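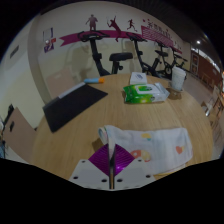

Prernedis Open Afternoon, Wirton

Gallery and notes, September

Prernedis opened its Wirton site to visitors for one afternoon in September. The program covered the hand-held gripper, the review station where recordings are checked, and the arm that runs the trained tasks. Visitors were taken through in groups of 4, with 60 minutes per group. Idalina Gouveia led the gripper session and Bogumił Kalinowski led the other two.

Cloth handling, round table

Folded white towel with fruit prints, metal finger of the gripper against it. The purple pad behind the finger has a pattern of fine diagonal lines. Tablet-like pad, marker, wet wipes, small white box and paper cup on the same table; exercise bikes along the back wall.

The cloth session used household towels of several thicknesses. Gouveia's advice to visitors was to approach low, make contact before closing, and keep the wrist still while closing. Terry cloth was described as easier than a thin dish towel, which tends to slide away in one piece.

Visitors could try the tool themselves. Most closed it too early on the first attempt. A recording starts with the hand at rest and ends with the hand at rest, and anything trimmed shorter than that is rejected at review.

Mixed objects

Cups, packets and pens were used for the second exercise. One object is moved per recording, and the others stay where they are. Gouveia asked visitors to leave the table cluttered between attempts - a cleared table gives recordings that are too similar to one another.

Soft packaging was the most discussed item. A packet changes shape when gripped, so the same packet can need a different approach each time it is put down. Several visitors asked about transparent objects. These are recorded separately and were left out of the afternoon.

Review station, Pruitt room

Recordings are checked in Sketurik, the in-house review program. Kalinowski had loaded a set of 203 recordings from the previous week. Of these, 47 had been rejected, most often for a hidden fingertip or a start with the hand already moving. Each rejection carries a short written reason, and the person who made the recording can read it the same day.

The reviewer works at double speed and drops to single speed at the moment of contact. There is no automatic scoring. Kalinowski said that one had been tried and that it passed too many near misses, where the finger touches the cloth but does not hold it.

Arm demonstration

The arm ran two tasks: picking up a towel by one corner, and moving a cup from one side of a bench to the other. Both were run at reduced speed with visitors behind a floor line. The cup task was shown with a change of starting position between runs, chosen by a visitor. The towel task was shown from a flat fold only. Rolled and crumpled starts are still being recorded.

Questions on the gripper session go to Idalina Gouveia, and questions on review or the arm to Bogumił Kalinowski, both at the Wirton front desk. Handouts from the afternoon can be collected there until 4 p.m.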